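FOR IMMEDIATE RELEASE
Wednesday, January 10, 2018

Utstead Adds Sponges and Foam to Its Prallham Play Room

PRALLHAM -- Utstead has added a set of sponges and foam pieces to the building corner of its play room on the ground floor. The new pieces are out now and can be used during all open hours at no extra charge.

The set has 56 pieces in several colors. They are meant to be stacked, squeezed and pushed into gaps between the larger plastic parts.

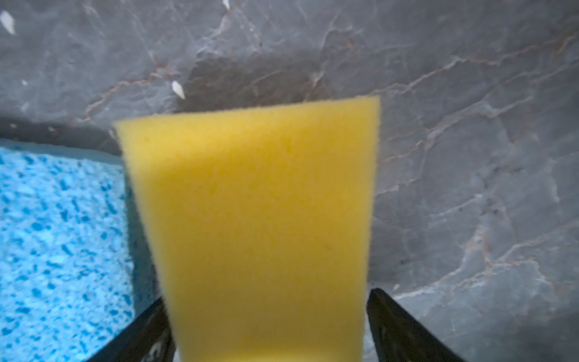
Page 1 of 2

"We wanted something soft to go with the hard parts," said Sorin Furtună, who runs the play room. "A yellow sponge is a plain thing, but children will try it in every gap they can find. The foam has fine pores and it gives when you press it."

The pieces were supplied by Thongsuk, which also cut the sample set that Utstead tried out in October. Montri Khunthong of Thongsuk said the two kinds of sponge were chosen to feel different in the hand.

"One is smoother and one is rough, with holes of all sizes," Khunthong said. "We left the edges square so they will sit flat on a board."

The set cost $1,979, paid from the room's yearly supply budget. Worn pieces will be replaced one at a time.

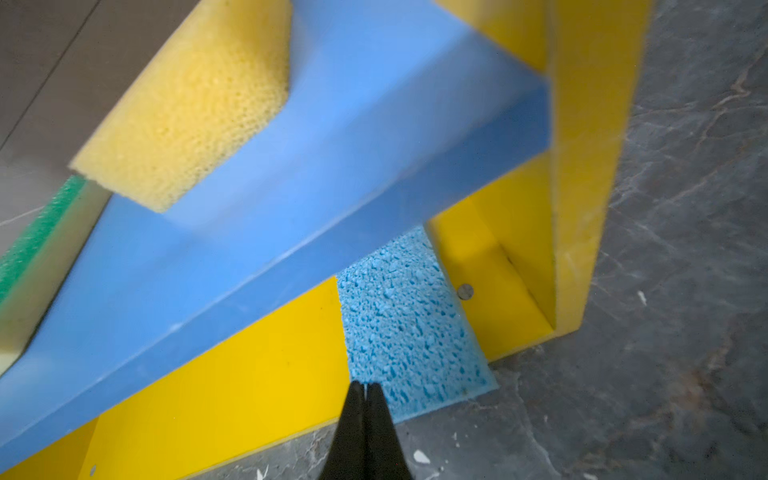
Sponges and foam with blue and yellow plastic parts at Utstead in Prallham.

Groups of up to 19 children can book the building corner on weekday mornings. Bookings are taken at the front desk -- please ask for the Helolar room, as the corner is listed under that name.

Media contact: Sorin Furtună, Utstead, Prallham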